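September
By the Brikcombe staff writer

The maker behind Clerkent started out cutting chopping boards from offcuts and now turns out play boards, the flat maple surfaces that children and classrooms use under loose blocks. The workshop is in Brikcombe, behind the old Farah dye works, and takes up a single long room.

"People buy blocks and then put them on carpet," the maker says. "They fall over and the child gives up. A flat board fixes most of that."

Each board is glued up from several planks and left in clamps overnight. Sanding takes roughly 3 hours. The maker has sold 518 of them so far, mostly to preschools.

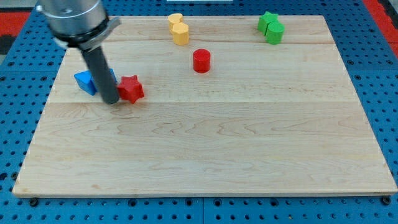
Does the color of the blocks matter on a pale wood?

"Strong colors are easier for small children to find and sort. I tell schools to start with red, blue and yellow and add the rest later."

Maple was chosen for its hardness. An earlier run in pine, sold under the name Zodier, dented within a term and was dropped.

Care is simple. The maker wipes the boards with a damp cloth and oils them every 4 months. "Don't soak them," the maker says. "The seams will open up if you do."

A larger size is planned for the spring, and 16 are already on order.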